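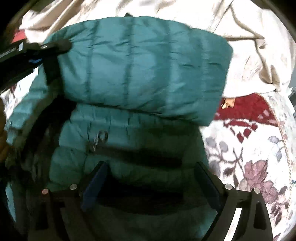
Gripper lets go of puffy jackets mid-fold — how to fix

Applies to the Brunex hand-held grippers, the ones with the blue pads. If yours has other pads, steps 1 to 3 still work, skip the rest.

What you'll see: jaws close fine, fabric looks held, then you pull and it slides out. Cotton OK, sheets OK, slick nylon no. We lost 15 folds out of 40 on jackets before anyone looked at the pads. I blamed the software for two days. Wasn't the software.

Before you start
Battery out. Not just switched off. Aarne Seppälä got a finger pinched in April doing this with the thing in standby, jaws closed by themself on wake-up. Nothing broken but he was lucky.

Steps
1. Wipe both pads with a damp cloth. Let dry. No hand cream, no furniture spray, no alcohol (makes them hard and shiny).
2. Press a thumbnail into each pad. Should spring back. Stays dented = replace, always both together.
3. Check the screws on top of the jaws. One loose screw and the finger twists under load, so the pads meet at an angle and only the edge grips. Snug, don't crank — it's plastic.
4. Battery in. Open and close ten times with nothing in it. Listen for clicking. Clicking means go back to 3.
5. Set grip force to 700. Ours had dropped back to the default after the update, check yours even if you are sure.
6. Test on a real jacket. Grab a fold of fabric, not one flat layer. Stay clear of the zipper pull, metal between the pads will cut them. Lift slow, hold, then tug.

Still slips?
Take a bigger fold. Push the air out of the baffles first, a full one squashes and then theres nothing left to hold. If it drops three in a row, stop and tag the unit. Don't tape the pads. Tape residue killed the pair at Ponham.

Spare pads are in the Darkmont box, second shelf. Last pair gone? Tell Yara Abu Hammour, she orders them.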